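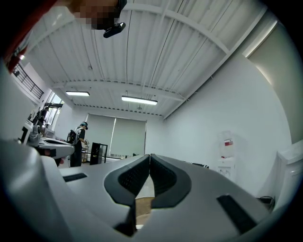
Ovgate Community Workshop
Bench and Hand Tool Room: Walk-Through Checklist with Comments
Month: February
Walked by: Mirta Yáñez and Tanveer Virk
Comments reviewed by: Onyekachi Odukoya

Mark each line OK, Fix, or Stop. A Stop means the item is tagged and locked until someone signs it back in. Write comments in ink. Old sheets stay in the green binder by the office door.

1. Entry and walkways

1.1 Main door opens fully and closes without help. OK
1.2 Aisle from door to rear exit clear, full width. Fix
Comment: Two sheets of MDF leaning on the wall past the drill press. They had slid far enough to catch a foot. Moved to the sheet rack during the walk. Members storing sheet goods need to put a name and a phone number on them.
1.3 Rear exit opens from inside without a key. OK
1.4 Exit sign lit. OK
1.5 Floor mats flat, edges down. Fix
Comment: Mat at the sharpening station curls at one corner. Taped for now. Tape was also the answer last time, so please order a mat. — TV

2. Benches

2.1 Benches stable when pushed from the end. Fix
Comment: Bench by the window rocks. One leveling foot has backed out. Tightened by hand, needs a jam nut.
2.2 Vises open and close through full travel. OK
2.3 Vise jaws lined, no exposed screw heads. Fix
Comment: Left jaw liner on the metalworking vise is worn down to the fasteners. Replace both liners together or the jaws won't meet square.
2.4 Tops free of nails, staples, and dried glue. OK
Comment: Much better than January.
2.5 Weight posted at each bench. OK
Comment: Limit is 300 pounds spread evenly. Card on the assembly bench is faded but still readable.

3. Hand tools

3.1 Hammer heads tight, handles not split. Stop
Comment: Ball peen with the yellow handle has a crack running down from the eye. Tagged and pulled.
3.2 Chisels sharp and capped. Fix
Comment: Caps missing on the wide ones. Edges are good. Uriel Farías sharpened the full set and left a note asking people to stop opening paint cans with them.
3.3 Struck ends of punches and cold chisels not mushroomed. OK
3.4 Files have handles. Fix
Comment: A mill file was back in the drawer with no handle. Handles are in the bin underneath. A bare tang can go through a palm.
3.5 Screwdriver tips square. OK
3.6 Utility knives retract and lock. OK
3.7 Pliers and clamps open freely, pads in place. OK
Comment: A few bar clamps are stiff with glue. They still hold. Scrape and wax when there's time.

4. Power tools, bench mounted

4.1 Drill press guard fitted, chuck key on its hook. OK
4.2 Grinder tool rest gap no more than 1/8 inch. Fix
Comment: Gap had opened up on the coarse wheel. Reset with the power off and the cord pulled, then checked by turning the wheel by hand.
4.3 Grinder eye shields clear enough to see through. Fix
Comment: Right shield badly scratched. Usable with safety glasses, which are required there anyway. Replacement is on the Zinent order.
4.4 Band saw blade guard set to stock height after use. Fix
Comment: Found all the way up again. The last user has to lower it. Devendra Katiyar will go over this at the next orientation.
4.5 Emergency stops tested. OK
Comment: Both tested under power, both stopped the machine.

5. Cords and outlets

5.1 No cracked insulation or missing ground pins. Stop
Comment: Orange extension cord, ground pin broken off. Cut in half and thrown out so it doesn't come back.
5.2 GFCI outlets trip and reset with the test button. OK
5.3 No extension cords in place of fixed wiring. Fix
Comment: The dust collector is still on one. The electrician from Neves has quoted for an outlet on that wall and we are waiting on approval. Leave this line as Fix until the outlet is in.
5.4 Panel door closed, clear space in front. OK

6. Fire and first aid

6.1 Extinguishers charged, pin and seal in place. OK
Comment: Gauges in the green on both. Inspection tags are current.
6.2 Oily rag can has a working lid and was emptied. Fix
Comment: Lid works, can was full. Emptied during the walk. Linseed oil rags go in this can and nowhere else.
6.3 First aid kit stocked. Fix
Comment: Low on large bandages and out of eyewash. Restocked bandages from the office. Eyewash bought the same afternoon — receipt is clipped to this sheet.
6.4 Emergency numbers posted by the phone. OK

7. Dust and air

7.1 Collector bag less than half full. OK
7.2 Blast gates move and stay put. Fix
Comment: Gate at the band saw slides shut by itself. A thumbscrew would do it.
7.3 Filter on the ceiling unit clean. OK
Comment: Washed at 40 hours as the card says. Hours are written on the card.

Open items carried forward

Mat at sharpening station: Tanveer
Jaw liners: Mirta
Hammer handle: Uriel, who has hickory blanks from Zomavmont
Dust collector outlet: Onyekachi
Chisel caps: no name yet

Reviewer's comments
Agree with both Stops. On 4.4, I would like the reminder posted at eye level on the saw as well as covered at orientation. On 2.1, please don't let anyone plane on that bench until the jam nut is on. — O. Odukoya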